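Reading time: 2 min

Prenup talk three months before the wedding – too late?

nustell_bride
So we get married in February and my fiance's aunt has just told me her side always signs a marriage agreement at the Curotholm office before the banns are read. Fine by me, I guess? But I'd never heard of it until Sunday lunch, and now I'm supposed to have an opinion on who keeps what.
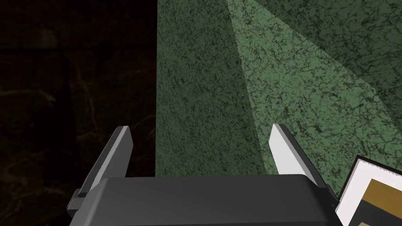 He has a small share in his dad's farm. I have a car and 3063 dollars in savings. I feel silly even writing that down next to a farm.

tess_k
Not silly at all. We did ours 11 weeks out and it was two short meetings. Get your own lawyer though, don't share his.

Delwyn Ormsby
I'm going to be the grump. A couple who need a contract before the vows should put the vows off. Married 13 years, never signed a thing except the register.

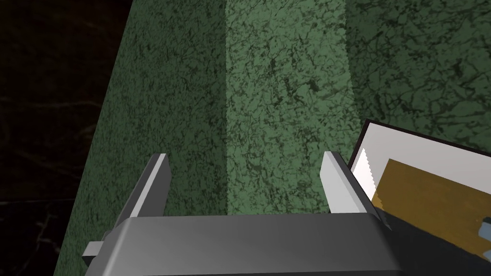
My wife's parents wanted one and we said no thank you, very politely, and they still came to the wedding.

tess_k
Did either of you own land, Delwyn? It's a family farm – his brothers have to live with the outcome too.

Delwyn Ormsby
We owned a couch. Point taken, but I still don't like it being sprung on her over lunch.

afolabi_jr
Dad's side did the whole list of gifts read out loud in front of both families, and people argued over item 9 for an hour (a sewing machine!!). I'd take a quiet office any day. Ask the aunt what happens if you two move away, because my cousin in Taltham got caught by that and had to redo the lot.

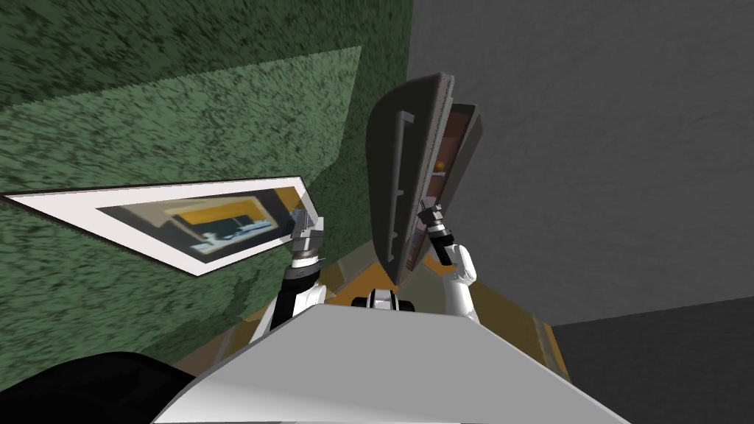 Also ask who pays the lawyer. Hers was supposed to be covered and then it wasn't.

nustell_bride
Ooh, moving away, I hadn't thought of that. We talked last night and he's embarrassed that his aunt got there first. He says he'd sign anything I wrote, which is sweet but no help. I'm calling a lawyer of my own tomorrow.
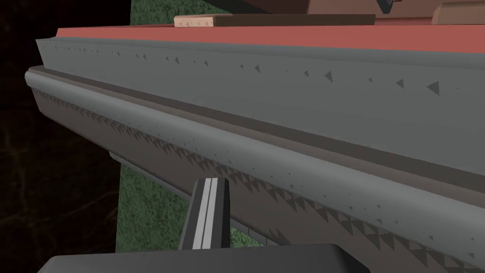 Gray edge, close up

Delwyn Ormsby
Good. And congratulations, I should have started with that.

14 comments · 6 shares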